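Perspective for interiors -- notes from wk 5, typed up fast, sorry

Reading: Colombo handout pp. 10-62, skip the Mavham case study for now. Bring a straightedge on Wednesday. Not the flimsy kind.

## Recap

- Horizon line = your eye level. Always. Sit down and it drops with you.
- Parallel edges that run away from you meet at one vanishing point. Edges parallel to the picture plane don't meet, they just get smaller.
- One-point: looking square at a wall. Two-point: looking at a corner. Three-point: looking up or down too, so verticals lean.
- Most people's room drawings go wrong in the floor. Draw the floor first, then walls.

## Equal spacing that doesn't look equal

The thing everybody guesses at. Fence posts, floorboards, tiles -- same size in life, shrinking on paper, and the shrink isn't a fixed fraction each time. Don't just knock off a bit per tile and hope.

Diagonal method:

1. Draw the first tile in perspective.
2. Find the middle of its far edge.
3. Line from near corner through that middle, carry on till it hits the opposite side line.
4. That's the far edge of tile 2. Repeat.

Check: one long diagonal thru the whole grid should hit every corner. If it misses, an early tile is off. Go back, don't fudge the last one.

Steep angles squash faster than you think. Ilaria's rule -- if the far tiles look comfortable to draw, you've probably made them too wide.

## Foreground, wall, depth

Ask which edges lean and which way. Grout lines do half the work for you.
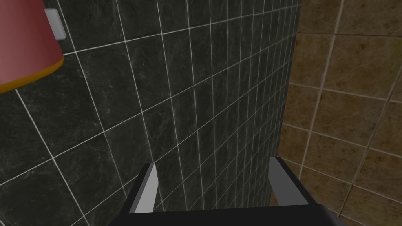
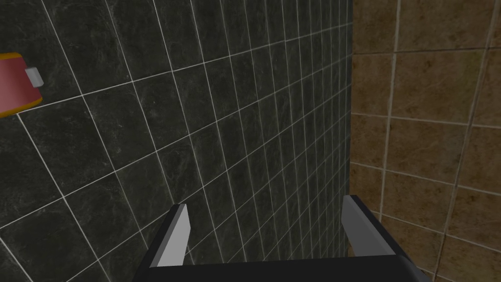

First one: near tiles broad at lower left, lines crowding together toward the upper right. 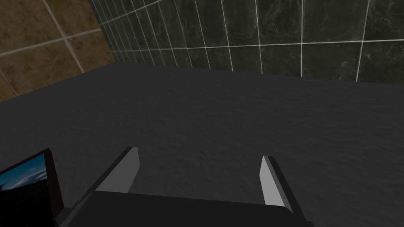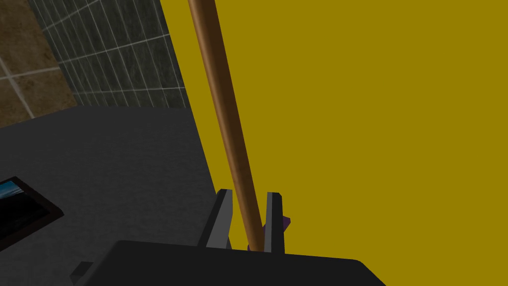
## Overlap and value

- Overlap beats everything else as a depth cue. A thin shape across a big flat one reads as in front even with no shading at all.
- Flat color with no texture gives no scale. You need an edge or a neighbor to judge it by.
- Dark walls: keep grout lines lighter, but thin them as they recede. Same weight all the way back kills the depth. Seen this in the Grilitz kitchen set from May, nice drawing otherwise.
- Don't outline both sides of a cylinder equally hard. Highlight runs along the length.

Nam-gil asked about curved walls. Short answer: box it in first, then plot points. Long answer is week 8 I think?

## Common mistakes from last hand-in

- vanishing point too close in, everything looks stretched at the sides. Move it off the page, tape on extra paper
- 2 horizon lines in one drawing (three people!!)
- furniture floating -- feet not sitting on the same floor grid
- ceiling tiles done by eye when teh floor was measured. Use the same verticals to carry the grid up
- rubbing out construction lines. Leave them, they get marks

## For next time

Corridor drawing, A3, pencil. Any real corridor; the Blackburn building one is fine but the Loton stairwell is not a corridor. Floor tiled, at least 10 rows back, diagonal check left visible. Write your eye height in the margin.

Nam-gil is collecting the late ones, leave them in his tray by 5.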